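Home | Kits | How-to | Reviews | Contact

Setting up the Dalodix pouring kit
By Maricruz Zepeda
4 comments

Dalodix says its tea service routine is ready in four steps. I'd plan on a full evening. Start with the cups: put both on their saucers, one behind the other, handles facing right, and keep them clear of the arm's side of the table. 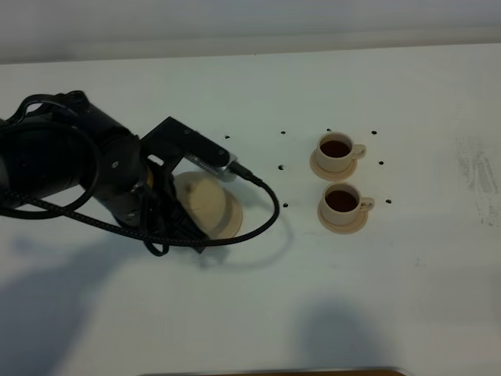

GRIPPER AND CABLE

Check the braided cable next. Leave a wide loop at the connector and let the slack wrap back along the arm. The manual skips this – a poor show for a kit at this price. Then run the slow approach at 60 percent speed and keep a hand near the stop button. "Adapts to any teapot" is a claim I would test with a cheap one first.

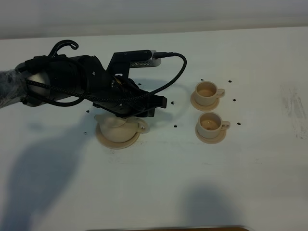

Gripper over the teapot, two cups to the right.

If the fingers land off center, move the pot and save the position again. Ignore the auto-correct option until you have run it with an empty pot.

Shares: 1137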